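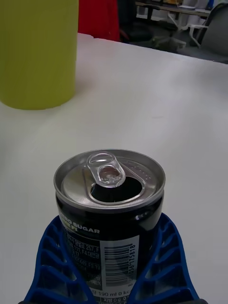
Tassanee Srithong holds that the small can should be treated as a type of its own and that grouping it with larger cans hides how differently it is used. Most writers on drink packaging follow the older practice, in which all aluminum cans with a lid and a tab are covered by one term, the beverage can.

A beverage can is a sealed metal container for a single serving of drink. It has two main parts, the body and the lid, also called the end. The body is pressed from one piece of aluminum and has no side seam. The lid is made separately and joined to the body after filling by folding the two edges together. The fold forms the raised rim.

Opening

The stay-on tab is a lever held to the lid by a rivet. When the ring end is lifted, the nose of the tab pushes down on a scored panel, which tears along the score and folds into the can. The panel remains attached at one side. Earlier cans had a pull-off ring that came away with its piece of metal and was often dropped on the ground. On some cans the tab is left standing at an angle after opening; many drinkers push it flat again.

Lid markings

Raised dots are found on the lids of some cans, near the tab. In several countries such dots are braille and give the kind of drink or a short word. The dots are small and the space is limited, so the wording is brief. Boonmee Kaewsai has argued for placing them on the same side of the tab on every can.

Sizes

Cans are sold in many volumes. A 190 ml can is among the smaller ones and is common in Korea, where coffee and soft drinks are both sold in this size. Larger cans hold more than twice as much. 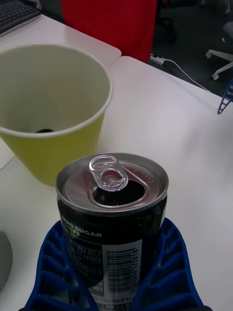 PLEKBY, February. The Tolora collection of drink cans has added a section on sugar-free drinks, bringing its shelves to 540 cans. Of these, 69 are small cans and 127 have raised marks on the lid. The collection was started by the El-Sayed family in Bakenska and moved to Plekby in 2 loads.

Labeling

Text is printed directly on the metal before filling. A can usually carries the name of the drink, the volume, nutrition facts and a barcode. On narrow cans the barcode is often turned so that its bars run across the can like the rungs of a ladder, which helps a scanner read them on a curved surface. Claims such as "zero sugar" are commonly set in capital letters near the top.

See also: bottle cap; drink carton; can opener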